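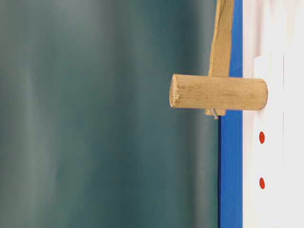

Wood Finishes: Frequently Asked Questions

Fosberg Woodshop answers the questions that come in by email and at the counter. We sell boards and hardware. We stopped selling finishes three years ago, so we have no can to push on you. Answers are by Akihiko Iwasaki unless noted.

Do I need to put a finish on wood at all?

Less often than the labels suggest. A shelf in a dry bedroom will sit there bare for decades and get a bit darker and a bit grubby where hands touch it. If it's going near water, food, pets or sunlight, a finish earns its money. Closet rods, drawer sides and the insides of cabinets mostly don't need one, and oil inside a closed drawer can smell for months.

What does "feeds the wood" mean?

It means the marketing department had a slow week. The board is dead. It doesn't eat. Oil fills some of the space near the surface, makes the color deeper and slows down water for a while. Those are perfectly good reasons to use oil, and I don't see why they need dressing up.

Is "natural" oil safer than the other kind?

Depends on the can. Plenty of things sold as natural have solvents and metal driers in them, and the word has very little holding it in place. Ask for the safety data sheet. If the seller can't produce one, I'd buy something else. Raw linseed oil is natural and dries so slowly you may regret it. Rags soaked in linseed oil can also catch fire on their own in a pile, so lay them flat outside until they're stiff, or soak them in water in a metal can with a lid.

Which of the popular brands do you recommend?

None of them at the price on the shelf. We tried Futodby oil, Sugiyama paste wax and Wollileo hard wax on offcuts from the same pine board. The Wollileo held up best against a wet glass. The Sugiyama looked best on the first day and had a white ring by the next morning. The Futodby was fine. It was also fine next to a generic tung oil that costs a good deal less. That was one board in one shop, so please don't quote it as science.

How fine should I sand before finishing?

Stop at 180 for most furniture. Maybe 220 for a tabletop you plan to stroke. I've met people who go to 1000 on pine and then ask why the stain looks pale and patchy. Very fine sanding leaves less for the stain to grab. If you enjoy sanding, that's your evening to spend, but don't expect anybody to see it under varnish.

The can says one coat is enough. Is it?

For the color, possibly. For protection I'd plan on 2 coats of hard wax oil, or three of a wiping varnish, and look at the end grain before deciding you're finished. End grain drinks a lot more than the face.

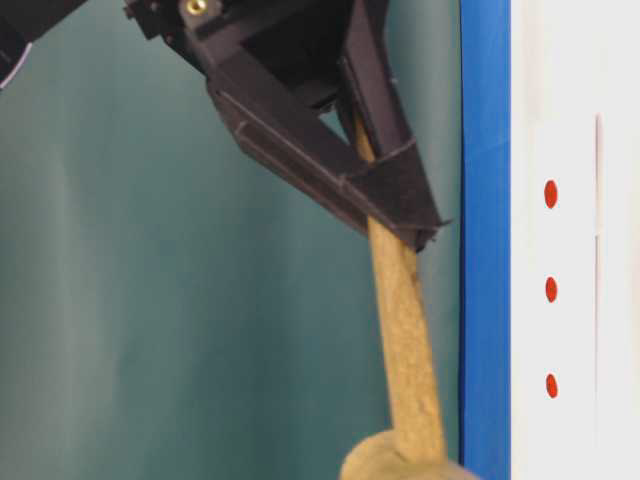

How long should I wait between coats?

Overnight for most oil-based finishes, and longer if the room is cold or damp. Rub a hidden spot lightly with fine paper. If it makes powder, go ahead with the next coat. If it gums up the paper, leave it alone until tomorrow.

What about "dries in one hour"?

Dry to the touch and cured are two different claims, and the can prints the nicer one in large type. Many finishes feel dry the same day and take weeks to reach full hardness. Keep the hot mugs off until then. The cure time is usually on the back, in print I now need glasses for.

Can I use olive oil on a cutting board?

You can, and people have done it forever. It never hardens, and it may go rancid and sticky. Mineral oil from the drugstore costs little and doesn't spoil. "Board cream" is often mineral oil with some beeswax stirred in, so check the ingredients before paying extra for the jar.

Does a more expensive brush make a difference?

With varnish, some. A cheap brush sheds, and you'll be picking bristles out with tweezers. With oil, none that I've been able to find. An old cotton T-shirt does the job. I have used the same middling brush since I started here, and it looks terrible and works.

A website says its finish lasts 25 years outdoors. Should I believe it?

Ask who tested it, where, and on what wood. A north-facing door under a porch and a bench in full sun are living different lives. I have yet to see a clear finish on an exposed bench look decent after the third summer. If you hate maintenance, let it go gray or paint it.

Will you test my finish if I mail you a sample?

We won't. We did this for a while and ended up with a cupboard full of sticky jars. Try it on a scrap of the same wood as your project, leave a glass of water on it overnight, and you'll know as much as we would.

I disagree with one of these answers. Where do I write?

Use the contact form and mention the question. The linseed answer was rewritten in May after two readers complained that it was too soft on rags, and they were right. Complaints about the Sugiyama wax go in the same place. We have plenty of those already, for and against.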